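Home About Knitting Work Stuff Garden Search

We use cookies to make this site work. By carrying on you agree to that. OK Settings

What happened when the arm came to Packing

Posted 12/05/2023 by Marjorie

A few of you asked in the comments on the sock post how things are going at work, so the socks can wait a week (the heel is a mess anyway, I ripped it back twice).

Quick recap if you're new. I pack gift boxes and beauty boxes at Lornodell, out on the Tapley road. Little bottles, jars, lip things, lash things, sample tubes, all the stuff that rolls off a table if you look at it wrong. I've done it long enough that my hands do it while my head is planning dinner. In September we got called into the break room and Derek Mottram, our shift lead, told us we were getting a robot arm for line two. It's called Sako, and it comes from an outfit called Pikness. Derek read it all off a sheet of paper, very fast, and then asked if there were questions, and there was this long silence, and then Carol Bickerstaff said "Which of us is it?"

Meaning which of us was going. Carol has never been one to wait around.

The answer was that no jobs were being cut this year. I noticed the "this year." So did everybody else! But I'll say this for Derek, he didn't try to dress it up. He said he'd been told what he'd been told.

What I did not expect was that they'd want us to teach the thing. I had pictured a truck, a crate, some guys in polo shirts bolting it down, and off it goes. But Sako doesn't know what an eyelash curler is. It needs to learn from people picking things up, over and over, so a bunch of us got asked if we'd do sessions with the hand-held grippers. You squeeze, the fingers close, there's a camera on it, and you move stuff around a table the way the arm would have to. One in each hand. It's an extra 6 hours a week at the regular rate and you get to sit down for some of it, so I put my name on the list before I'd really thought about how I felt.

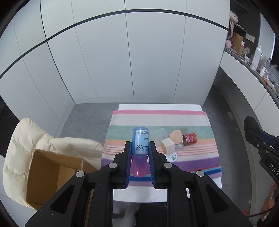 My first session I was terrible. I mean really terrible, I couldn't get anything to stay put! I've been picking up bottles my whole life and it was like wearing oven mitts on the ends of two rulers. Your fingers know how hard to squeeze. They feel the thing start to slip before it slips. Take that away and you have to look at everything, all the time, and by the end of the hour my eyes were more tired than my arms. Đức Tiêu, who runs the sessions for Pikness, kept telling me to slow down. I am not a slow person. We had words, friendly ones.

He's patient, I'll give him that. He'd say "again, please" and lay everything out in a different mess, because tidy doesn't teach it anything. Round things were the worst for me. Anything lying on its side wanted to spin away, and I learned to come at it low and from across the middle, with the other gripper standing by in case it got ideas. After a couple of weeks I was doing it without thinking much, and then I caught myself reaching for my coffee at home with two stiff fingers like a crab. My daughter laughed so hard she had to leave the kitchen.

So what has changed for us? I've been trying to work that out and I keep landing in different places depending on how my shift went.

The floor is quieter on line two, which I didn't think I'd mind, and I do. There used to be people on both sides of that belt and you could talk across it. Now there's a cage with a yellow stripe around it and Herman Santoso standing there with a tablet. Herman used to pack next to me. He took the operator training, which came with a raise (40 cents an hour, he showed me the slip, he wasn't thrilled), and he spends a lot of his day waiting for Sako to give up on something so he can reach in, fix it and hit the green button. He says the waiting is what wears him out. When you pack, time goes by. When you watch, it just sits there.

On the other hand, my wrists are better. I'm not going to pretend they aren't. The arm does the plain boxes, the ones where it's the same four things in the same four spots for 500 boxes straight, and those were the ones that sent me home with ice packs. I've gone from two wrist braces to one, and I only wear that one to drive. Carol's shoulder is better too, and she'd rather eat the cardboard than admit the robot had anything to do with it.

And what's left for us to pack by hand is the fiddly stuff, the custom orders with ribbon and tissue and odd shapes. More interesting, but there's no easy stretch anymore. The plain boxes hurt my wrists, but they were also my rest, if that makes sense. You could drift. Now every single box needs you to think, and the rate they want hasn't come down to match. Derek has raised it with the office. We'll see.
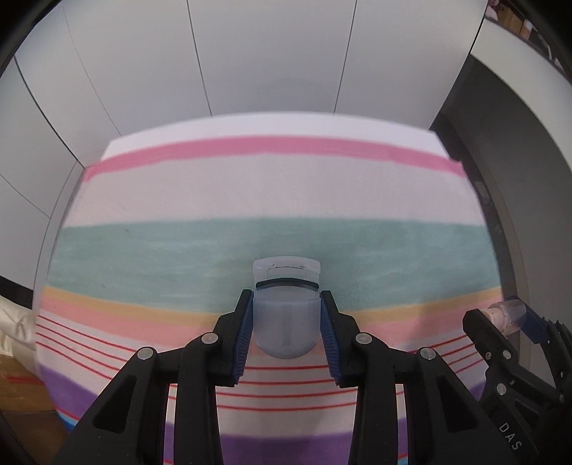 The other thing I go back and forth on is the teaching. Every time I do a session I get a little bit better at it, and so, I guess, does Sako. Carol quit the list after her second go. She said she wasn't going to hand over thirty years of knowing how to do something for regular rate, and I couldn't come up with a good argument. I still haven't. I asked Đức if we'd ever be paid for what it learns from us, and he was decent enough to look uncomfortable, and he said that was a question for Lornodell. So I asked Lornodell. I wrote it out on the suggestion form and signed it. I have heard nothing, but the form is gone from the box, so somebody has it.

What I'd like, if anyone from the office reads this (hi!), is for the session work to be a real job with a title and a pay grade. I'm good at it now. There are about 30 of us on the floor and most people who tried it couldn't stand it. If you need someone who can tell you that a jar will roll left before it rolls left, that's worth something. I'd also like a second stool on line two so Herman can sit.

Anyway! There's a meeting about next year's shifts coming up and I've been asked to go along with Carol, which should be lively. I'll write it up if I'm allowed to.

Sock heel next time, I promise. If anyone has a good way of picking up gusset stitches without leaving that hole, please put it in the comments, I have tried the twisting thing and it still gapes.

Filed under: Work Stuff

Get new posts by email. Enter your address and I'll send them along, no junk. Subscribe

Contact | © 2023 Marjorie Yeoman | Back to top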